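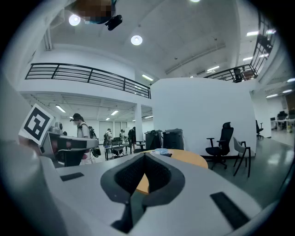 Furniture Layout and Seating in a Shared Student Workroom

Prepared by Marlina Lumbantobing
Interior Planning Studio, Norach building

1. Purpose

The workroom is used for group tasks, desk work and short meetings. Users had reported that chairs drift away from the desks during the day and block the walking route. This report records how the furniture is used and proposes a revised layout.

2. Existing conditions

The room has no internal doors. A white curved partition wall separates part of the floor from the rest and is treated as fixed. Computer work takes place at a row of white desks with monitors. Group work takes place at a round wooden table. Seating is mixed: black office chairs, including a mesh model with armrests on a five-star wheeled base, and a light gray chair with thin black legs. Part of the floor has a glossy gray surface.

3. Method

Chair positions were marked on a floor plan at the start and end of each session in December. A total of 251 positions were recorded. A position was classed as an obstruction if it left less than 1,000 mm of clear width on the main route. The plan was drawn on a 500 mm grid, which was coarse but quick to fill in by hand.

4. Findings

Wheeled chairs accounted for most of the obstructions. They were usually taken from the desks to the round table and left there – or parked in front of the partition. Chairs without wheels moved less often and over shorter distances. The curve of the partition makes the problem worse, as a chair pushed against it still projects into the route.

5. Proposed layout

Option A (Dinport) moves the round table six grid squares toward the desks. Option B (Skinetti) leaves the table in place and gives it its own set of chairs without wheels. Option B needs no change to power outlets and is preferred.

6. Limits

Positions between sessions were not recorded. Bags left on the floor were ignored, although they also reduce clear width. The plan used the Ghanem base drawing, and its partition radius was not checked on site.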